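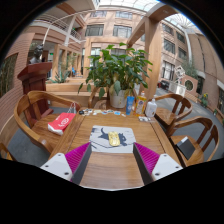 Four months of working from not-home now and my wrist still hurts, so let me start with that. I quit the Vallberg job in January and told everybody I was going freelance, which sounded great at dinner and less great at 7 a.m. in my own kitchen with the washer going. Lasted nine days in the kitchen. Since then it's been anywhere with a table. And the one thing I'd tell anyone starting out is bring a real mouse. The trackpad will wreck you. A bright yellow one like that, gold almost, you'll never leave behind on a brown wood table, and get a pad you like looking at too. The gray one with the cat stretched across it is exactly my level of office decor. Mine at Vallberg was a plain black square with a coffee ring and I hated it every single day.

Anyway. People keep emailing to ask how it's going so this is the long answer and then I can just send the link.

Money first. Bad, then OK. First invoice went out for $600 and took seven weeks to come back. Seven! I wrote three polite emails and one not very polite one. Second client was better, paid in four days, bless them. I now ask for half up front and the sky has not fallen. One guy said no and I said fine and then felt sick all afternoon. He came back on Tuesday and said yes.

I bill for translation mostly, some proofreading, and a bit of what Duyên Cao calls "making it sound like a person wrote it." Duyên has been doing this eleven years, she has a little outfit just called Cao, her and a laptop and a very fierce spreadsheet. She passed me my first two jobs because she was full up. I owe her a lot of lunches. Her advice was raise your rates before you feel ready, and never ever do a test piece over 249 words for free. I asked why 249. She said because 250 is when they start calling it a sample and using it.

Places I have tried, since that was the other question:

The library in Trikodstead. Good chairs, heat on full blast, closes at five and at one on Saturdays. Outlets only along the back wall and the back wall people get there early. You have to be there by 9:10 or forget it. I brought an extension cord once and got a Look.

The coffee place by the bus station. No. Music.

My sister's spare room. Lovely for two days, then her kids found out I was in there.

Anywhere indoors with a glass roof. My favorite so far, by miles. You get real daylight without the wind taking your papers, and I'm a different person in daylight. I get more done between ten and noon under glass than in a whole day in the kitchen. Downside is glare, so I've started sitting with my back to the brightest side and turning the screen way up, and it eats the battery. Also when it rains hard you can't take a call. I tried. The client thought I was frying something.

The desk rental place, Clasov. They wanted $116 a week for what they call a floating seat, meaning you don't get a drawer. I did a trial week. It was fine? Everyone wore headphones and the printer worked. I wrote 2,000 words on a Thursday without getting up once, and that has not happened before or since. But $116 is a lot of groceries, and I kept doing the math in my head instead of working. Might go back when it's dark at four.

Routine. I am bad at it. What sort of works is this: up at seven, no email before eight, the hard job first, then lunch somewhere that is not the table I worked at. I used to eat at my desk at Vallberg with a fork in one hand and I think that was half of what was wrong with me. After lunch is for small stuff, invoices, chasing, reading things over. Done by four thirty or I get sloppy and start writing "teh" in everything, see above probably.

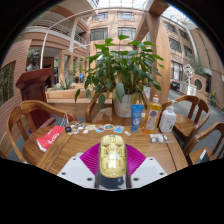
The breaks are what I had to learn. At a job the breaks just happen, somebody stops by, somebody has a birthday, there's a fire drill. On your own you can sit there for four hours and not notice until your shoulders are up around your ears. So I set a timer, fifty minutes, and then ten with something in my hands that isn't a phone. Doesn't matter what. Knitting if you're good at that (I'm not). Turning over some odd bit of molded plastic like the pale yellow one there, all the grooves and little raised panels, looks like the bottom of a toy car to me, that would do me fine for ten minutes. My nephew leaves that sort of thing in every coat I own. I look at it, I think about nothing, timer goes, back to work. The days I skip the breaks are the days the wrist goes bad. Took me untill about March to put those two together.

Lonely? Bit. More than I expected. I miss the dumb chat, not the meetings, just the what-did-you-do-this-weekend stuff. I've fixed some of it with a standing lunch with Duyên every other week, and we aren't allowed to talk about clients until the plates are gone. We break that rule by the time the water comes. I also joined a choir, which I'll write about some other time. I am an alto aparently.

Would I go back? Somebody from Vallberg called last month and asked, kind of sideways, whether I'd "be open to a conversation." I said let me think and I did think, one whole evening, with a list. The for side had dental. It was a short list but dental was underlined twice. I said no in the end, or not now. I have three clients who pay and one who sort of pays, and a big job coming that should cover most of the summer if it doesn't fall through.

Still to sort out: taxes (don't ask), a proper chair for the kitchen for the rainy days, some kind of backup that isn't me emailing files to myself. If you have a backup thing you like that doesn't cost a fortune, put it in the comments. And a wrist brace, if anyone has one that doesn't itch.

OK battery's at nine percent, more next week.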